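Speaker notes – paid sick leave for day laborers
Yetunde Akande, 04/08/2021

OK, start slow. Say hi, thank Yakubu Ugwu for the invite, and remind everybody I talk fast, so wave if I lose you!

I'm talking about one thing – what happens to your pay when you get sick and your boss hires you by the day.
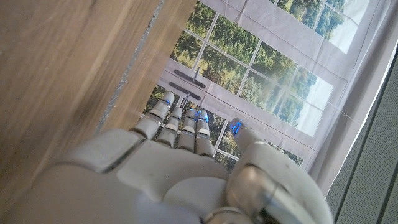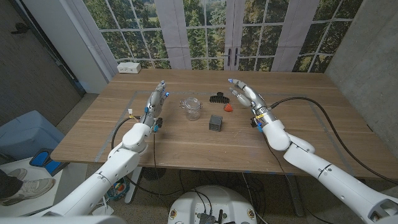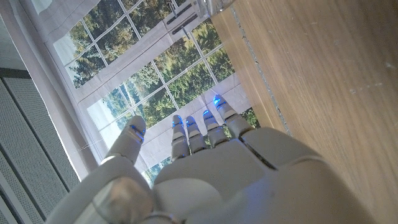
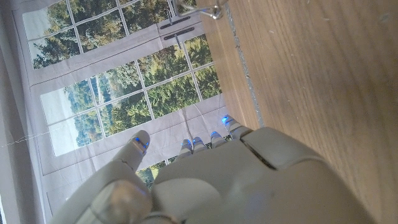

So who pays when a day laborer gets sick? At most of the sites I visited, the worker does, out of savings or with a loan from family.

Tell the Danladi story now. He loaded trucks at the Pallbridge depot, caught malaria in the rainy season and missed 20 days. Zero pay. When he came back his spot had gone to his cousin (pause, people usually laugh, then they don't).

Then the numbers. I talked to 229 workers between Pallbridge and the Arnetti yard. Only 30 had a written contract of any kind. Say that one twice.

Next, the Plalico fund. Workers put in a little each week, the company matches it, and a sick member draws from the fourth day on. It started with 200 members. I like it a lot, but the first three days are still unpaid and I want to be fair about that – lots of folks are only out for two days, so they never see a cent.

Skip the pension part if we're running late. Yakubu has it in his session anyway.

Ask the room: who here has gone to work with a fever? Wait for hands. Don't rush this bit, Yetunde!

Finish on the ask – written contracts first, then the waiting days. Sign-up sheet is by the door, and I'll hang around for questions.

Contact | © 2021 Yetunde Akande | Back to top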